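Snack shelves are filling up at the Drarby Street pantry

The new snack corner at the Drarby Street Community Pantry opens to everyone this June, and the shelves are already looking great! Sellero, the discount grocer on the next block, is handing over 700 packages to get things going, with granola and baked bars up first.

"People kept asking for something they could grab on the way to work or stick in a kid's backpack," said Oana Bratu, who runs the pantry. "Now we can say yes — and there's apple pie!"

The corner takes over what used to be the coat room. Itziar Aguirre and Roxana Coman spent 3 evenings painting it and bolting the shelving together, and they left the upper shelf at a height most shoppers can reach. Granola goes on the left, bars beside it, with boxed items lower down.
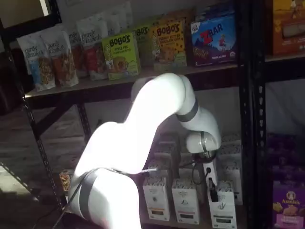

Purely Elizabeth granola and Bobo's boxes, including apple pie, share the upper shelf at the Drarby Street pantry.

Shoppers can pick up to four snack items per visit, on top of their regular groceries. Doors open at 10 a.m. Donations of sealed, in-date snacks are welcome at the side entrance until 4 p.m. — nut-free bars are especially wanted.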